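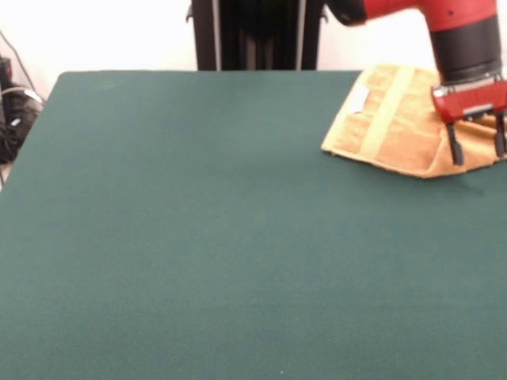

Checking the suspension before a trail weekend is one of my favorite jobs, and I hope this list makes you want to get under your own truck! It covers front and rear links, bushes, shocks and steering on a lifted solid-axle 4x4. Set yourself up properly first. A big clear surface covered in dark green felt is great for laying out hardware, and I like a folded towel at the back of it, a yellowish-orange one if you can, so you can spot it quickly when your hands are greasy. Put the nuts and bolts down in the order they came off and you'll save yourself a lot of guessing later.

Search this site Enter keyword or part no. Go

TRAIL SUSPENSION CHECK
Vehicle: long-wheelbase wagon, Dostora lift springs, Pesonen rear arms
Date: 3/10/25
Odometer since last full check: 2148 miles

BEFORE YOU START

[x] Level ground, wheels chocked front and back
[x] Stands under the frame, never under the links
[x] Torque wrench set and working
[x] Flashlight, pry bar, wire brush, paint pen
Comment: Brush the mud off before you look at anything. Half of what I took for cracks in January was dried clay from the Girstead quarry track.

FRONT AXLE

[x] Radius arms straight, no dents on the underside
Comment: Scrapes on both arms, all paint deep. Touched up with black. These arms have taken some real hits and I love how well they're holding up.
[x] Arm to axle bolts tight, paint marks lined up
[ ] Front bushes free of splits
Comment: Left rear bush on the driver side arm has a split you can get a fingernail into. New pair ordered. Fine for the road this week, no rocks until it's done.
[x] Panhard rod, both ends, no play with the pry bar
[x] Steering damper dry, mounts tight
[x] Brake hoses clear of the springs at full droop
Comment: Do this with the axle hanging, then turn the wheel lock to lock. It's so easy to skip and it's the one I'd do first on anybody's lifted truck.

REAR AXLE

[x] Trailing arms: joints move smoothly, no clunk
[x] Jam nuts tight on both adjustable arms
Comment: Both arms set to the same length, measured eye to eye. The passenger side jam nut took a little more turn than I'd have liked, so I've marked it with the paint pen and will look again after the first day out.
[x] Grease fittings take grease
Comment: One was packed with grit. A pick and a squirt of cleaner sorted it.
[x] A-frame ball joint, no up and down movement
[x] Axle centered under the body
[ ] Bump stops present and whole
Comment: Passenger side has lost a chunk. Replace both together.

SPRINGS AND SHOCKS

[x] Springs seated, retainers tight
[x] Shock bodies dry
[x] Lower shock bushes
Comment: Illitum bushes went in last summer and they still look super. Quiet, too.
[x] Ride height, side to side
Comment: Within 40 mm of each other would be awful, so don't settle for "near enough" here! Mine are within 3 mm.

WHEELS DOWN

[x] Wheel nuts torqued with the truck on the ground
[x] Short drive, brake gently, listen over a speed bump
[x] Recheck every bolt that was touched
Comment: Bushes with metal sleeves should get their final tightening at ride height. Tighten them with the axle hanging and they twist every time you drive.

STILL OPEN

Front bushes, driver side arm. Bump stops, rear pair. Second look at the passenger side jam nut. Next full check at around 4000 miles from this one, or straight after any trip with deep water.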